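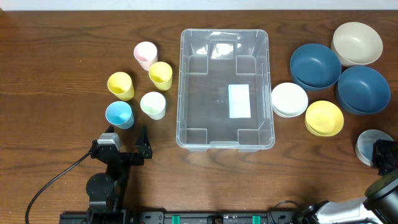
About Mundwood

Mundwood tries out grippers, arms, cameras and controllers for people who are thinking of buying them. We started because we had read too many spec sheets and believed too few of them.

Makers like to show a gripper lifting a steel block. Most of our customers don't handle steel blocks. They handle thin cups, bowls that stick together, soft packs and lids. So a lot of our bench work is done with ordinary bowls, small plastic cups and a clear storage bin, on a wooden table, with two arms working from the same side. Clear plastic gives many cameras trouble, and nested bowls are hard on fingers that looked fine in the sales video. We leave both in.

How we test

Every gripper gets 300 picks on the same set of objects. We publish the misses along with the hits, and we don't drop the first 50 as "warm-up," a habit we have seen more than once. If a maker wants to send an engineer to tune the setup, that's fine, but the untuned numbers go in the report too.

We are careful with the word "better." A two-fingered gripper that does well on cups may do badly on bowls, and a controller swap can change the result more than the fingers do. When we can't tell which part made the difference, the report says so. Some clients find this annoying – a few have asked for their money back.

Who we are

There are 3 of us on staff. Xiaoyan Luo runs the bench and has the last word on what gets published. She came to us from Ludness, where she spent her time fixing arms that had passed every acceptance test.

What we don't do

We don't sell hardware and we don't take commissions. Drisolora and Qian have both sent us controllers on loan, and both got them back after 14 days, with reports neither of them has chosen to quote.

We don't predict what robots will do in the future. Ask us what one did in May and we can send you the log.

Page last updated 2022-07-03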